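6.4 Grip loss and dropped objects

Read this section if an arm has dropped an object during a sort cycle, or if the Sevlow controller shows fault 452 (grip lost) or fault 18 (finger position not reached). It applies to two-arm cells running the Sevlow controller with parallel grippers. For arm collisions, see section 6.5.

CAUTION: Do not reach into the bins while either arm is enabled. An arm that has stopped on a grip fault may still be holding an object, and the fingers can open when the fault is cleared.

CAUTION: If a glass jar has fallen, assume it is broken until you have looked. Wear cut-resistant gloves and eye protection.

Making the cell safe

1. Press Hold on the pendant. Both arms stop where they are. The grippers keep their last commanded force.

2. Check both grippers. If one is holding an object, put a folded towel or foam pad underneath with the long-handled tray. Keep your hands outside the marked line.

3. On the pendant, select Manual, then the arm that is holding the object. Jog it straight up until the object is clear of everything in the bin.

4. Move the arm sideways to a clear part of the table, lower the object to the surface and open the fingers in steps of 2 mm.

5. Raise the arm, then disable both arms and lock the power switch.

Note: Do not use Release All. It opens both grippers at once from whatever height they happen to be.

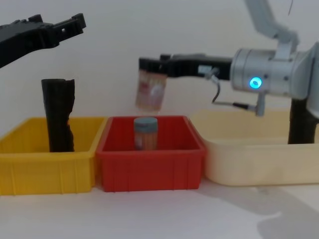
Most drops in a sort cycle come from jars that were picked too high. A gripper that closes on the lid or the very top of a jar has little surface to hold, and a swing during travel can be enough to pull the jar loose. Objects already in the target bin make this worse – the incoming jar can touch one on the way down and tilt in the fingers before the controller sees a change in width.

Finding the cause

6. Write down the fault code, the arm and the step number before you clear anything. The log is overwritten at the next start.

7. With power locked off, wipe the finger pads with a lint-free cloth and a little isopropyl alcohol. Let them dry. Replace any pad that is torn, shiny or lifting at a corner (part 1060, sold as a pair).

8. Check that the gripper cable moves freely through its bracket. A cable that pulls tight when the wrist turns can interrupt the finger position signal and cause fault 18 with nothing wrong at the fingers.

9. Restore power and open Setup > Objects. Compare the stored width and height of the dropped object with the real one. Measure with calipers at the height where the fingers should close.

10. Open Setup > Bins and check Stack Clearance for the target bin. The drop-off height must clear the tallest object that may already be inside, plus the length of whatever hangs below the fingers.

11. If the fault was 452 and steps 7 through 10 found nothing, lower travel speed for that object by one setting. Do not raise grip force as a first fix. Thin-walled jars can crack, and soft containers will deform and slip anyway.

Testing before restart

12. Empty the target bin and run one cycle in Step mode with an unbreakable test piece of the same width. Stop at the end of the travel move and look at the grip.

13. Put one object in the bin and repeat. The second piece should come down beside the first without touching it.

14. Return to Auto only after both tests pass.

Note: On controllers updated before July, Step mode does not watch for grip loss. The arm will carry on with empty fingers and report the cycle as complete. Check by eye.

If the fault comes back within the same shift, take the cell out of use and send the log to Erberg service. Include the object name, the bin and the Stack Clearance value.

Section revised 2022-01-21, S. Obura. Step 4 changed and Release All note added.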